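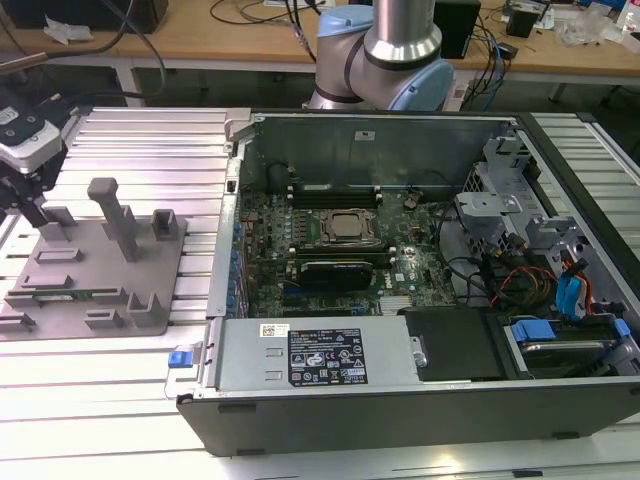 Our house rules for the computer cell, second version

In December I promised to publish the rules we use when a robot works on an open desktop computer. Two people wrote to ask where they are, so I finally sat down and cleaned my notes. The first version was one page taped to a cabinet at Pukera, and half of it was in my handwriting, which even my wife cannot read.

I should say first what these rules are not. They do not replace the risk assessment, and they do not replace the official safety standards for robots. You must do that work before, with somebody who is qualified. What I write about is the level below: the small habits of the bench that no standard will describe for you, for example where the memory stick must lie before you press start.

Power and waiting

The power cord is out of the computer before the side panel comes off. I do not accept "it is switched off at the back". The cord is out, and it hangs on the hook where everybody can see it. Then we press the power button of the computer one time and wait 10 minutes. Jérémie Leclerc thinks this is too long, and maybe for a modern machine he is right, but I prefer one number for all machines. When each machine has its own number, people remember the shortest one.

The power supply is never opened. Not by the robot, not by us. If a task needs something from inside of it, the task is refused.

Static

The table is made of aluminum profile, and for a long time I believed that this means it is grounded. It does not. Many profiles are anodized, and this layer is an insulator, so you can have a nice metal table which is connected to nothing. We now have a ground wire from the table to the common point, with a star washer that bites through the layer. The same goes for the chassis of the computer when it lies on its side with its rubber feet in the air.

Nazma Samarakoon checks both with the meter at the start of the shift and writes the value in the book. She also checks her own wrist strap, and I have noticed that people check the straps more often when she is in the room.

For printed holders we have a weaker rule, and I am not proud of it. Ordinary printing plastic holds a charge. A memory module that lies in such a slot is acceptable for practice parts only. For parts which go back to a customer, the holder must be printed in dissipative material. It costs more and it prints badly, and our first plate from Castmont was bent like a banana. We use it anyway.

Fixtures

Each holder on the plate has one part and one orientation. If the module can go into the slot in both directions, the slot is wrong, even if the program has never failed.

The plate is screwed, with all its screws. We had a period when the plate was "almost screwed" because we changed it so often. After a move of less than 2 mm the gripper pushed a module against the side of its slot and kept pushing. The module did not break, but one gold contact was scratched, and we lost the afternoon to look for a software problem.

Nothing tall is placed between the holder and the computer without a new check of the path. A post looks thin to a person. The arm does not have the opinion that it is thin.

Cables inside the computer

This is where we had the most discussions. The power cables and the SATA cables are soft, they do not stay where they are in the model, and the robot has no respect for them. Our rule: before every run a person looks from the top and asks whether any loose cable can come into the path of the fingers. If yes, it is tied back with a reusable strap. Not with tape, it leaves glue.

An uncovered CPU is not to be touched by anything, and the arm does not carry parts over it if there is another way. In the first version I wrote "be careful with the processor". Jérémie asked me what the robot should do with this sentence. He was correct, so now it is a keep-out volume in the program.

Speed and force

All new programs run first at the reduced speed, with a person holding the stop button, and this person does nothing else. No phone, no coffee. The force limit is set per part and written in the program header together with the name of who chose it. When I took over the Budo programs I found the limit copied from one file to the next, and the original author had left the company long ago.

Records

The book is paper. We also tried the Pietrzak form on the tablet, but with a wrist strap and gloves nobody wants to type. In the book we write the program version, the ground check, the part and anything strange. The column "anything strange" is the most useful of all, and it is usually empty for weeks and then very full.

Still open is the question of reused screws. I have a draft rule, Nazma does not like it, and we will test her proposal before I write it here.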